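Proyecto de asignatura: Consumo de agua embotellada y agua del grifo en restaurantes
Autores: Nga Mạc y Bart Mulder
Entrega: jueves, 23 de enero de 2025

2. Motivo del estudio

Elegimos este tema cuando comparamos los menús de nuestro barrio. En muchos de ellos el agua embotellada aparece en primer lugar y el agua del grifo no se menciona. Queríamos saber si los clientes la piden menos por esta razón o por el sabor.

Preparamos un cuestionario de siete preguntas y lo repartimos en 24 restaurantes. Recibimos 300 respuestas completas. Las respuestas sin edad no fueron incluidas en las tablas.

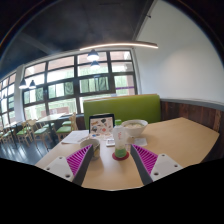 La forma de servir el agua fue nuestra segunda variable. Al principio solamente teníamos dos categorías, jarra y botella, pero resultaron pocas para lo que encontramos en las mesas. Una botella alta y translúcida, con la parte superior blanquecina, no deja ver bien el interior, y por eso añadimos la categoría "recipiente translúcido" al lado de "transparente" y "opaco".

3. Primeros resultados

De las personas encuestadas, 40 dijeron que piden siempre agua del grifo. La mayoría de ellas son menores de treinta años. Varias personas escribieron que les da vergüenza pedirla en una cena formal, y esta respuesta no la habíamos previsto.

Nuestra profesora, Raelene Harawira, nos recomendó separar los almuerzos de las cenas. Esta parte la entregaremos en febrero, junto con el anexo de precios.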